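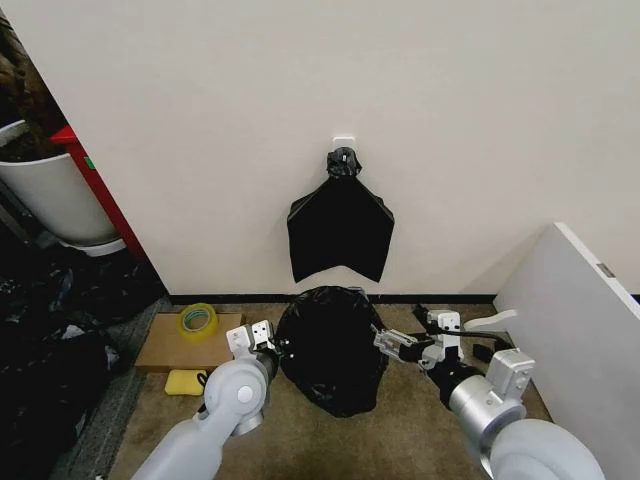 Adhesive hooks letting go on low-sheen paint
Board: Walls, Paint and Plaster

plumbline_j
Posted 9/13/21
Rental unit, plasterboard walls, repainted by the landlord in June with a washable low-sheen acrylic. Lease says no screws. I put up a set of Vivlow adhesive hooks, the small white ones, and they keep failing at loads well under what is printed on the card. The failure is always the same. Top edge of the pad lifts, a gap opens overnight, and by morning the hook is on the floor with the pad still attached to the hook. Paint stays on the wall. No residue to speak of.

Wall was wiped with a spray cleaner first and left to dry. Pressed each one on for the time stated. Is this a paint problem or a product problem? I would like to hang a coat, a broom and a roll of garbage bags and stop thinking about it.

Cledwyn Lloyd
Clean separation at the wall face with the pad left on the hook means the bond to the paint is the weak link. If the foam were tearing you would find half of it on each side.

Two likely causes. Spray cleaner leaves surfactant on the surface and sometimes a gloss agent as well. It looks clean and it is a release layer. Use isopropyl on a white cloth, let it flash off, and do not touch the area afterwards.

The second is the paint itself. Washable acrylics are formulated so that marks don't stick to them. That includes your marks. Some of them bring additives to the surface for weeks after they feel dry.

grout_and_about
Cledwyn's second point gets repeated on this board every few months and I have yet to see it demonstrated. The paint went on in June. It has cured by any reasonable standard. My money is on load geometry. A coat sits proud of the wall, so the pull on the pad is peel at the top edge. A broom hung by a loop is close to the wall and loads it in shear. Pressure-sensitive adhesives are good in shear and poor in peel. The number on the card is for shear.

Cledwyn Lloyd
Cured is one thing and low surface energy is another. A fully cured paint can still be difficult to bond to. Put a drop of water on the wall. If it beads up tightly the adhesive will have the same trouble wetting out. If it spreads, I'm wrong and you can have the point.

I agree about peel.

plumbline_j
Did the water drop. Beads on the hallway wall. In the kitchen it spreads out flat, and the landlord says it is the same tin. The hook in the kitchen is also the only one that hasn't moved. It has a tea towel on it, so the load is next to nothing.

grout_and_about
Same tin, different result, so the paint is not the variable. The kitchen gets wiped down and the hallway doesn't. Or the kitchen has had steam and detergent over it and whatever was on the surface is gone. Either way you are back at surface prep.

shimstock
Property maintenance here, 86 units in two buildings. We see the other end of this, meaning the damage when tenants move out, so my view is skewed.

What we find:

Textured or rolled walls with heavy stipple are the worst for hooks falling. The pad only touches the high spots.

Old flat paint is the worst for damage. The hook holds fine and then takes a disc of paint and paper with it on removal.

We trialled Prerkuvus strips in the laundry rooms. They held well and were unpleasant to remove. The stretch tab snapped on most of them and we ended up using dental floss behind the pad with a hair dryer on low. If you go that way, warm the pad first and saw slowly. Do not pry with a scraper.

For garbage bags in particular, a hook is fine for an empty one. People then start using the hook to hold a bag while they fill it, and no adhesive hook is going to put up with that for long.

tannin_stain
Agree with most of that except the hair dryer. On newer acrylic, heat softens the paint as much as it softens the adhesive. I've lifted a strip of paint as long as my hand doing it. Cold pull with the tab, straight down and parallel to the wall, and if the tab snaps use the floss without heat.

shimstock
Low setting, hand on the wall, stop when it's warm to the touch. I've had no trouble on new paint. If you lifted a strip I'd look at whether the coat under it was ever primed.

tannin_stain
It wasn't, as far as I know. Nor are most rentals. That's the condition people will be working with, so I'd still leave the dryer out of it.

plumbline_j
Wiped two spots in the hallway with isopropyl and let them dry. Water beads less on them now, though it doesn't spread like the kitchen. I have put new pads on both and left them unloaded. How long before I hang anything?

Cledwyn Lloyd
A full day if you can stand it. An hour is what most cards say and it is a minimum. Acrylic foam adhesive keeps flowing into the surface for a long while and most of the strength arrives late. Cool walls slow it down, so if the hallway is unheated give it longer.

Also press the base plate on its own if your model comes apart. Pushing on the hook itself puts force on the lower half and leaves the top edge under-pressed, and the top edge is where yours are failing.

grout_and_about
Good advice, that last part. I'd add a taller base plate if you have the choice. Height matters more than width for a load that sits out from the wall, as the lever arm is shorter relative to the plate. Sartori sells a long narrow one that I've used for coats on semi-gloss. Ugly, but it stays up.

kerf187
Over-the-door rail for the coat. Ultia makes one with felt backing that doesn't mark the door. Keep adhesive for the light things. The broom can stand in a corner.

shimstock
Second the rail. Check the gap at the head of the door first. Ours have 2 mm in places and the strap rubs the paint off the frame, and that does come out of the bond.

plumbline_j
Update. Left them for two days. One has the broom, the other has a coat on it as a test. Broom hook is tight. Coat hook has started to open at the top edge – I can get the corner of a sheet of paper in behind it.

grout_and_about
Same wall, same prep, and the only difference is peel. Take the coat off before it takes itself off.

Cledwyn Lloyd
Fair enough. I'd still like to see the coat hook tried on the kitchen wall.

plumbline_j
There's no room for a coat in the kitchen. I've ordered the rail. Door gap is 4 mm.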